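Gripper Cable Fault Halts Two-Arm Test Cells at Kadley

Kadley has taken its two-arm tabletop cells out of service after a gripper on one of them stopped responding while holding a cup of hot water. The cup was dropped from a height of 6 inches onto the work surface. No one was hurt. The company said the cells will stay off until the wiring on each arm has been changed and checked.

The fault took place on a Tuesday, during a run of cup handling trials. In these trials one arm picks a paper cup out of a holder, lifts it clear, moves it to a second position and sets it down. The other arm waits with its gripper open, or takes the cup in a handover. Most runs are done with empty cups. A smaller number are done with cups filled with hot water, to check that the grip force holds when the paper wall softens.

According to the fault report, the gripper on the left arm lost its data connection partway through a lift. The arm itself did not lose power and kept moving along its planned path. The gripper controller, supplied by Ondieki, is set to go to a default state when it hears nothing from the host for 400 milliseconds. On these cells the default state was open. The fingers opened and the cup fell.

The emergency stop was pressed by the person at the desk. The log shows that the arm had already reached the end of its move by then, so the stop had no effect on the outcome. Water reached the front edge of the table and the floor in front of it. The floor there is inside the marked zone, and the zone was clear at the time.

Kadley traced the loss of connection to the cable that feeds the gripper. The cable runs over the outside of the arm in an open loop and ends at a connector block next to the gripper housing. The loop has to be long enough for the wrist to turn through its full range. On the failed arm it had been made longer than the drawing calls for, and the extra length let the cable swing back against the connector each time the wrist reversed.

The connector has no screw lock. It is held by a friction latch, and the latch on the failed unit was worn on one side. With the arm still, the connection passed a continuity test. With the wrist moving, the signal dropped out in short bursts. Most of the bursts were too short to reach the time limit, and the software cleared them without raising an alarm. The log for the failed arm holds 707 of these cleared errors from the shift before the drop. The log for the other arm on the same cell holds 6.

The error count was being recorded but was not shown on the operator screen. It could be read only by opening the service page for each gripper. The weekly check sheet did not include that page.

The report lists two causes and one contributing factor. The causes are the unsecured connector and the open default state. The contributing factor is the hidden error count. The printed gripper housing was examined for cracks and found to be sound, and the finger pads were within limits. Grip force before the dropout was normal.

The choice of default state has been argued over before. An open gripper is the safer setting when a hand or sleeve may be caught between the fingers, and the cells were first set up for work in which people reached onto the table between moves. That work ended in June. The cells were then moved behind a marked zone and given the cup task, but the gripper setting was carried over unchanged. The risk review for the new task covered the arm speed, the zone and the stop circuit. It did not cover what the gripper would do on loss of signal.

Kadley has set out the following changes:

The gripper default on loss of signal is changed from open to hold. A separate release control is added at the desk for use if something is trapped.

The arm will now stop when the gripper stops reporting. Before, the two systems shared a power stop but not a data fault, and either one could carry on without the other.

The connector is replaced with a locking type made by Zovo. A strain relief clamp is fitted to the wrist bracket so that no load from the loop reaches the connector.

Loop length is to be measured with the wrist at both ends of its travel - a check with the arm in its home position is no longer accepted.

Cleared errors are shown on the main screen. At 300 in a shift, the cell will finish its current move and lock out.

Hot water trials are suspended. They will restart only after each cell has completed a set of runs with empty cups and no lockout.

Astine, which runs cells with the same controller under a shared parts agreement, was told of the fault the next morning. It reported that its own grippers were already set to hold, but that it had found one loose connector of the same type. Its cells remain in use with the connector taped as a short-term measure. Kadley said it does not support taping as a fix and has asked that locking connectors be fitted before any hot liquid is handled.

Work to refit the Kadley cells has begun. Two questions in the report are still open. One is whether the latch wore through normal use or was damaged when the longer cable was put in. There is no record of that cable change in the maintenance log. The other is whether the 400 millisecond limit should be shortened. A shorter limit would flag a bad connection sooner, but it would also raise the number of stops caused by ordinary network delay, and Kadley has not yet measured how many of those to expect.

The second part of the report, with the wear test on the latch, will be released when the test is complete.

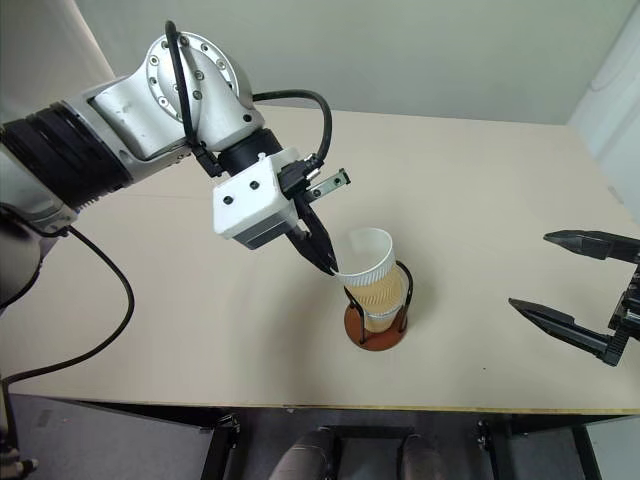
Ondieki said in reply that hold on loss of signal has been available as a setting on the controller from the first release, and that the choice is left to the site because the safe state depends on the task. It added that it would move the setting to the first page of its setup guide and would look at a warning for repeated short dropouts, though it gave no date for either change.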